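Recovering From a Belt Slip on the Plilto Two-Arm Cell

Livitz Applied Handling, Procedure Notes
Applies to: belt and strap tasks on denim
Last revised: November

Purpose

These instructions cover the fault known in the log as "slip under tension." The fault is raised when both grippers hold the same strap and one of them loses its hold while the other is still pulling. In the Ngcobo task set it accounted for almost 100 stops before the procedure was written down. Operators should read the page in full before attempting a recovery.

Step 1. Identify the hold

Determine whether one gripper or both are on the belt at the moment of the stop. The teach panel reports finger force, but the reading is not reliable on thin leather. Look at the fingers themselves. 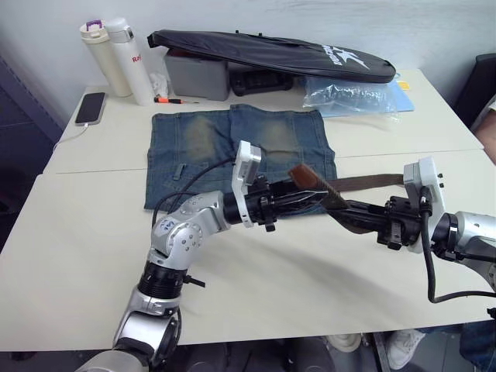
Belt held by both grippers in front of the denim.

If both grippers hold the strap, do not open either one. A belt under tension can snap toward the operator when released. Use the panel to bring the arms toward each other at the lowest jog speed until the strap sags, then open the right gripper first.

Step 2. Check the distance between the grippers

Collision limits are set from the arm model, and the model does not include cables. The software will therefore allow positions that a careful operator would refuse. When the fault occurs close to the cloth, the grippers may be left nearly touching, with the left fingers pressed into the denim and the right arm's cables lying across the table.
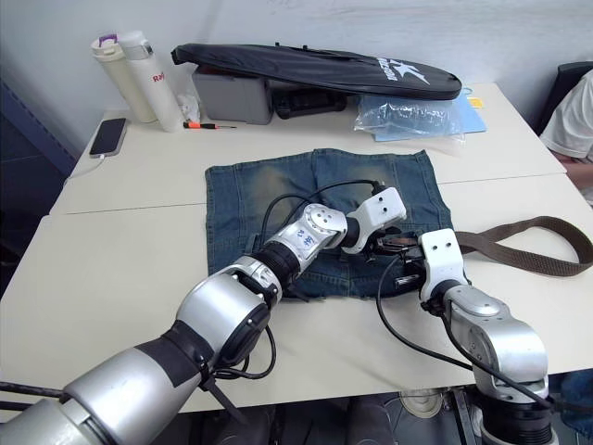 The slip fault is often followed by a second fault, "contact, source unknown," and the two must be cleared in the order they were raised. Clearing the second one first restores motion while the controller still expects a strap between the fingers. With the left fingers down in the fabric and the other gripper this near, the first permitted move is straight up, left arm only. Raise it 8 cm, confirm that the cloth has not lifted with it, and then withdraw the right arm to its own side. Keep hands and forearms off the tabletop while either arm is enabled.

Step 3. Inspect the belt and loops

Press the emergency stop before reaching in. Check the belt for cuts and stretched holes, and check each loop for broken stitches. A damaged loop catches the strap and will cause the same fault on the next attempt. Replace the garment if any loop has torn. When the belt is already threaded, leave it in the loops and inspect it in place.
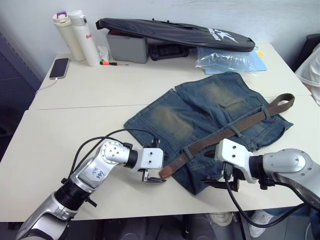 Livitz, November

Amendment to Step 3. The Fitness wear test has been added to the inspection. With power isolated, draw the belt by hand through one loop and back 2 times. If it sticks, record the garment as unfit and do not return it to the cell.

Step 4. Restart with a single grip

Resume in single-grip mode. One gripper closes on the strap and the other stays open until the first has reported a steady hold for 3 seconds. Watch the buckle during this period. Metal under the fingers gives a false steady reading, and a gripper lowered near the buckle should be moved along the strap before it closes.
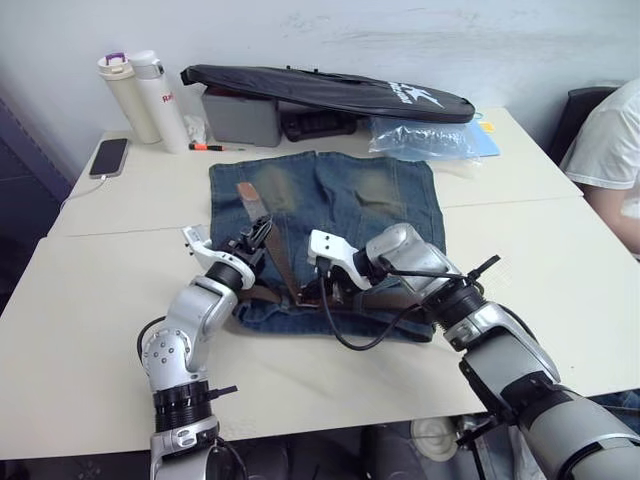 Step 5. Record the event

Enter the fault code, the arm that lost its hold, and the condition of the belt. If the fault returns during the same session, stop work, isolate power at the wall switch, and report the cell to the shift lead. Do not raise the grip force to clear a repeated fault.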